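Guest Rooms at Birnivberg — Bedroom Gallery

This gallery covers the back bedroom, which gets the most use and the most laundry. Mitali Hettiarachchi keeps the room list and Shanthi Roy does most of the folding. The bedding is changed every Saturday, and everything that comes off the bed gets folded on top of it before it goes away.

The cream floral cover has been on this bed since we opened. The navy pieces were bought later, to go with it. We have 2 sets for each room and keep the spare one down the hall. 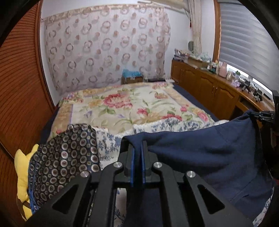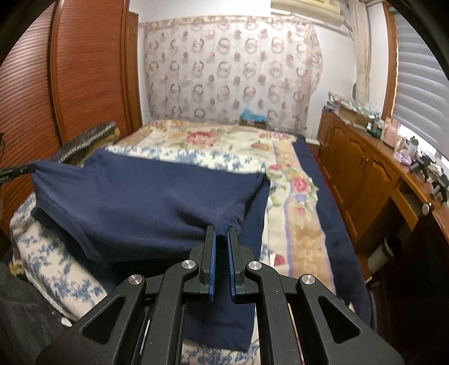

Navy fabric over the cream floral bedding, back bedroom.

Notes on the room

Wardrobe: wood, tall, with louvered doors. The top shelf is for extra blankets and the bottom is left free for guests.

Curtains: the sheer one with the ring pattern stays up all year. The cream drape is taken down and washed in October.

Air conditioner: on the wall above the sheer curtain. The remote is in the dresser — please put it back there.

Navy items are washed separately and dried on the line, then folded in half lengthwise and in half again. If you need another blanket during your stay, ask Selvaraj Samarakoon at the desk before 8 in the evening.

Next gallery: Front Bedroom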